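Calibrating the hand-held grippers, part 2: the marker cubes
Posted 07/12/2019, Clolby workshop notes

In the first part we printed the handles and mounted the jaws. Now we will fix the marker cubes and record the first test with a real object. You need one evening for this, and a second person is useful but not required.

Before you start, check that every printed pattern lies flat on its cube. A bubble under the paper moves the corners, and the software will then give you a wrong angle. I glue with a thin stick glue and press each face under a book for 6 minutes.

Put the cubes close to the wrist, two on each gripper, so that the fingers stay free. Tighten the screws by hand first. Then open and close the jaws several times and look if anything touches.

For the first test choose a small and light object. A clear plastic box with a lid is good, and it should stand in the middle of the table. Sit straight, roll up your sleeves, and bring both grippers to the box slowly from the two sides.
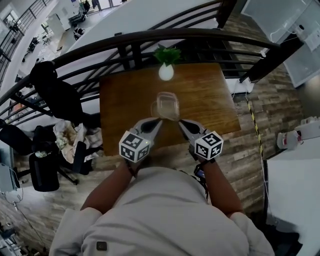

How many samples do I need before the calibration is stable?
In our Harb software between 3,000 and 4,000 samples were enough. With fewer samples the position was jumping when the hand turned fast.

When the recording is finished, save it under a new name and run the check script. If the error is more than 2 millimeters, loosen the cube, set it again and repeat the recording. Please do not correct the numbers by hand in the file. I did this in May and I lost a whole weekend with it.

The next part will be about the rubber pads and how to replace them.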